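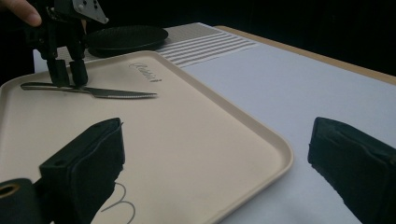 PRODUCT NEWS | SERVICE AND MAINTENANCE

Godard Publishes a Care Routine for Its Hand-Held Grippers, Having Run Out of Other Ideas

4 min read

NIDBY, Sep 25, 2018 – Godard, maker of hand-held grippers for table-setting and clearing work, today released a full setup and care routine for its Châu gripper. The routine covers fingers, pads, bolts and pivots. It fits on two sides of one sheet and replaces a manual of 91 pages that customers praised mainly for its weight.

The Châu is a simple machine. A person holds it, squeezes, and two black fingers close on whatever is between them. Most of the calls to the Godard service desk are just as simple. The fingers don't meet at the tips, or they meet at the tips and nowhere else, or they meet beautifully and the fork slides out anyway.

"We designed a gripper and then discovered we had also designed a hobby for people who own hex keys," said Kwaku Laryea, head of service at Godard. "Every customer had a private theory about the bolts. A few of the theories were good and we've stolen them."

The new routine starts with the fingers closed and nothing between them. Hold the gripper up to a window. If light shows between the tips, loosen the two lower bolts on the finger frame by a quarter turn, squeeze gently, and tighten them again with the fingers still shut. Do the left side first. The top plate stays where it is. Godard would like to repeat the part about the top plate, which was mentioned in the old manual on page 64 and apparently read by one customer, in April.

Next comes the knife test. Lay a table knife flat on a serving tray and pick it up near the place where the handle meets the blade. The handle is easy and proves little. The blade is thin and gives a false sense of failure. Lift the knife a hand's width, hold it for a slow count of five, and put it back down without a clatter. A knife that swings means the tips are uneven. A knife that drops straight down means the pads are greasy or worn, and no amount of bolt work will help, though the service desk recognizes that it will be tried.

Pads should be wiped with a barely damp cloth at the end of each shift and changed after 650 lifts. A pad that has gone shiny should be changed early. Please don't sand it. Godard has also received pads treated with hair spray, furniture polish and, in one case, pine rosin, and has now seen enough of these to consider the research complete.

The pivots need one drop of light oil a month. Some 200 grippers have come back to the workshop over the life of the product, and a good share had pivots that could have dressed a salad. Too much oil runs down the finger and into the pad, and the owner is back at the knife test wondering about bolts.

Jolevwood, a training kitchen that runs the grippers in pairs on its practice tables, tried the routine before release. "My morning check used to take until lunch, if I'm being generous," said Chathurika Haque, equipment lead at Jolevwood. "Now I do a pair before the coffee is ready. I did lose the sheet once, and it was under the tray. I'd suggest a brighter color."

Godard has considered the suggestion and the sheet will remain gray.

Replacement pads, bolts and a hex key of the correct size are sold together as service kit 839. The hex key is included because the wrong one almost fits. Owners who have already rounded off a bolt head can send the gripper in for repair, and are asked to put a note in the box saying so. The workshop will find out either way, but it likes to be told.

The care routine ships with all new Châu grippers from today. Current owners can request a printed copy from the service desk, which answers the phone in the mornings.

About Godard
Godard builds and repairs hand-held grippers at its workshop in Nidby. Visitors are welcome by appointment and may bring their own knife.

Press contact: Kwaku Laryea, Godard Service, Nidby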